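Do I need a patent, a design registration or just a trademark for a small product?

**Posted by Roel Postma**, in Small Business > Inventions and IP

Hi all. Long question, sorry in advance, I've been going in circles on this since March and I'd love to hear from people who've been through it.

I make a small add-on for tableware. It's a silicone ring that snaps under the foot of a plate so it won't slide on a tray. I sell it under the name Rinda, mostly to care homes and a couple of cafes, and a few through my own little site. The ring has a groove on the inside that I worked out after a lot of failed tries, and that groove is the bit I care about. Without it the ring pops off when you lift the plate.

So far I've sold 300 sets. Not a fortune, but it pays for itself, and a distributor has asked for 2,000 sets if I can get the price down. That's great news! It's also what set me worrying, because the distributor wants drawings and samples before they sign anything, and my brother-in-law says I should never have shown it to anybody without a patent.
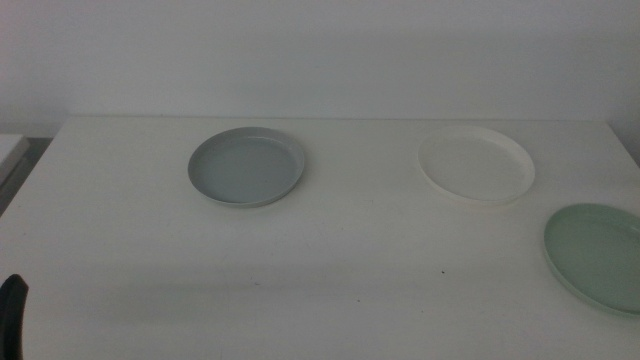
I went to a free half-hour session with a patent firm and came out with more questions than I went in with. The lady was nice but very fast. What I wrote down was:

- a utility patent covers how it works
- a design patent covers how it looks
- a trademark covers the name
- "public disclosure" can ruin things, and sales count

The last one is what keeps me up. My first sale was 7 months ago. Am I already too late? And is a provisional application worth doing by myself, or is that asking for trouble? I've read people saying you can file one for the cost of a nice dinner and other people saying a bad one is worse than none at all.

Also, does anyone know if I should worry about the name? There's a company called Dinsa that makes trays, and to my ear Rinda and Dinsa are a bit close, but maybe I'm being paranoid. They don't make rings or anything silicone as far as I can see.

I'm in Michigan if that matters. I might want to sell in Europe later on, my family is from there and I have a cousin with a kitchen shop who keeps asking.

---

**prenier_mill**

I'm not a lawyer, but I've been through this twice with my own stuff (Prenier is my shop name, we make jigs and clamps for woodworkers), once well and once badly, so take what you like from it.

First, breathe. In the US you have a one-year grace period. If you are the inventor and you put the thing on sale or showed it publicly, you have a year from that first date to get an application on file. At 7 months you still have time, but not a lot of it once you figure in finding somebody, explaining it to them and going back and forth over the draft. Mine took nine weeks from first phone call to filing, and I was quick with my replies.

Do check your dates properly, though. The clock doesn't always start at the first sale. It can start at an *offer* to sell, or a post on a website, or a booth at a fair. On my first one I'd put a video up a good while before I sold a single clamp, and I'd completely forgotten about it. My agent found it in ten minutes. So go back through your email and your social accounts and find the very first time anybody outside could have seen the groove or been offered the ring, and give that date to whoever you hire.

Europe is the bad news, I'm afraid. They mostly don't have that grace period for patents. If the groove was out in the world before you filed anything, a European patent on it is very likely gone. You can still sell there of course! You just probably can't stop somebody else from making the same ring. Ask about registered designs over there, because those do have a twelve-month window of their own, and if the ring has a look to it that might be worth something to you and your cousin.

On the provisional: I did my first one by myself and that's the one that went badly. It gives you a filing date, and then you have twelve months to file the real thing. What I didn't get is that it only protects what you actually wrote in it. I wrote a page and a half and a sketch. When we came to do the full application, the part that made my clamp work (an angle on the inside of the jaw, so not so different from your groove) wasn't described anywhere in that page and a half. So the early date was no use for it, and by then my year from the first sale had run out. It hurt.

If you do write your own, write down way too much. Every version you tried, the ones that popped off as well, what range of groove depth works, what other materials you could use, how it fits different plates. Draw it from the side, cut through, from below. Then pay a patent agent or attorney for an hour or two to read it before you send it. That's a lot cheaper than having them write the whole thing and it would have saved mine.

You asked agent or attorney and then didn't ask (ha), so: both can write and file your patent application with the patent office. Agents have passed the same patent office exam, they just aren't lawyers, so they can't take somebody to court for you or do your distributor contract. They're often cheaper. I use an agent and I'm happy. Look for one with a mechanical background, and ask how many small consumer things they've done. Mine had come out of an injection molding company and she understood my part faster than I could explain it.

And the distributor – ask them to sign an NDA before you send drawings. If they say no, which plenty do, I'd hold the drawings back until you've filed something. I wouldn't lose the order over it, just get the filing done first.

---

**NorneroDave**

Patents are a waste of money for anything this size imo. By the time it's granted you've spent a ton and you can't afford to sue anyone anyway. Change the color every year and sell fast. Mail yourself the drawings in a sealed envelope and keep it shut, that's a free patent basically.

---

**prenier_mill**

Dave, please don't tell people the envelope thing. It gives you no patent rights at all, free or otherwise. The US goes by who files first. I'd hate for Roel to read that and let the year run out.

You do have half a point about cost. A utility patent for a thing sold in small numbers might never earn its money back, and it's fair to sit down and work out what you make on 2,000 sets before spending a big slice of it. Some people only do the design patent and the trademark and are fine.

---

**tess in the stockroom**

Just on the name, as I work on the brand side for a housewares importer and do clearance searches all day (still not your lawyer!).

Rinda and Dinsa: what matters is whether a buyer would think they come from the same place. That means how they look, how they sound, what they mean, and how close the goods are. The names share some letters but start differently, and people tend to notice the beginning of a word. Against you, trays and a ring that stops plates sliding on trays are pretty close goods, sold to the same customers. I wouldn't panic but I wouldn't skip the search either.

Go to the patent office site and use the trademark search, it's free. Look for Dinsa and see what goods they've listed, and whether the registration is live. Then search Rinda, and also Rynda, Renda, Linda-with-anything in housewares, and so on. Spellings that sound alike count. If it looks clear, file for the plain word before you bother with a logo, as the plain word covers you in any lettering you end up using.

You've been selling under the name already, so you may have some rights where you sell even without registering. Keep your earliest invoices and a dated copy of your web page somewhere safe. When you apply you'll need to show the name in use, and a picture of the packaging with the name on it is the easiest thing to send.

One more, check the distributor's contract for who owns the name. I've seen a few where the distributor was allowed to register it "on behalf of" the maker in their own territory, and getting it back was a slog.

---

**Roel Postma**

Thank you so much, both of you (and Dave, I'll leave the envelope). I went through my email last night and found I'd offered the ring to a care home a full three weeks before the first sale, with photos of the groove and a price. So the date is earlier than I thought and I'm glad I looked! I've got a call with a patent agent at 10 tomorrow morning, she used to work in rubber seals, and I've started writing up all the failed versions. I'm at eleven pages and I haven't even got to the ones for oval plates.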